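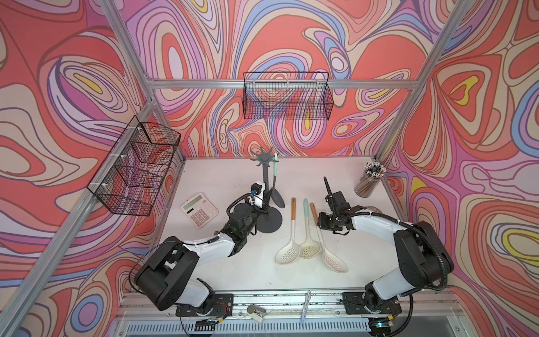

Ranger les écumoires, les spatules et tout ce qui traîne sur le plan de travail

Il y a des tiroirs qu'on ouvre avec un petit soupir, et chez moi c'était celui des ustensiles. Il fallait le secouer pour qu'il veuille bien s'ouvrir, passer la main à plat pour dégager une louche coincée, puis le refermer en appuyant un peu – vous voyez sûrement très bien de quoi je parle. J'ai fini par tout sortir un samedi de pluie, et depuis j'ai pris quelques habitudes que je vous livre ici, dans l'ordre où elles me sont venues.

Commencer par tout étaler

Videz le tiroir entièrement sur une table claire, bien dégagée, et regroupez les ustensiles par famille : les écumoires côte à côte, les spatules ensemble, les fouets un peu plus loin. On découvre vite les doublons. Trois écumoires, c'est beaucoup pour une seule cuisine, même si l'on aime les beignets et les gnocchis ! Gardez celle qui tient le mieux en main et celle dont les fentes laissent passer l'eau sans laisser filer les petits pois. La troisième peut partir chez un enfant qui s'installe, ou dans le carton de la maison de vacances.

Profitez-en pour passer un coup d'éponge au fond du tiroir, on y trouve toujours des miettes et un élastique.

Le portant à crochets

C'est l'achat qui a changé ma façon de cuisiner. Un pied rond, une tige, des crochets en étoile tout en haut, et les ustensiles pendent à portée de main. Le mien vient de chez Prurnik, mais n'importe quel modèle fera l'affaire pourvu que la base soit lourde. Essayez-le en magasin en accrochant une louche d'un seul côté : s'il penche, reposez-le.

N'y mettez que ce qui sert toutes les semaines. Au début j'avais voulu tout suspendre, et il fallait décrocher la spatule pour atteindre la louche, puis la louche pour atteindre le reste. Deux ou trois crochets libres, c'est bien plus agréable. Et placez-le vers le fond du plan de travail, à distance des plaques, surtout si vos manches sont en plastique.

Les manches en bois

Un manche en bois se lave à la main, rapidement, et se sèche tout de suite avec un torchon. Pas de trempage dans l'évier pendant le repas, même si c'est tentant. Quand le bois devient rêche, je le ponce très légèrement avec un papier fin, je l'essuie, puis je le frotte avec un chiffon et quelques gouttes d'huile pour plan de travail. On laisse reposer 2 heures, on essuie l'excédent, et le manche redevient doux. Je fais cela en novembre, quand on commence à ressortir les grandes marmites à soupe, mais il n'y a pas de saison obligatoire.

Pour les fentes des écumoires, une vieille brosse à dents suffit. Brossez des deux côtés, en faisant mousser un peu de liquide vaisselle, et rincez à l'eau bien chaude.

Des paniers en fil métallique au mur

Mon voisin Vignesh Alva, qui bricole bien mieux que moi, m'a convaincue de monter des paniers grillagés noirs au-dessus du plan de travail. J'avais peur que cela fasse atelier, et puis je m'y suis attachée. On voit ce qu'il y a dedans, la poussière ne s'y entasse pas trop, et la table reste libre. Si vous avez un rail ou un montant déjà en place, des colliers de serrage en plastique tiennent très bien pour des choses légères (torchons, sachets de thé, moules en papier). Mettez-en plusieurs, serrez-les petit à petit en vérifiant que le panier reste droit, et coupez les bouts à ras pour ne pas vous griffer. Pour des bocaux, prenez de vraies fixations vissées.

Le coin des comptes

Dans ma cuisine on cuisine, mais on fait aussi les listes de courses et on recalcule les recettes pour huit quand tout le monde débarque. J'y garde donc une calculatrice à grosses touches et un pot à crayons transparent. Le pot, il faut le trier de temps en temps, car les stylos s'y multiplient tout seuls. Prenez une feuille de brouillon, essayez-les un par un et jetez sans remords ceux qui grattent. Laissez assez de place pour pouvoir en retirer un sans que les autres viennent avec.

La calculatrice se nettoie avec un chiffon à peine humide et un coton-tige entre les touches – jamais de produit pulvérisé directement dessus. Rangez-la debout contre le mur le temps de pétrir, la farine se glisse partout.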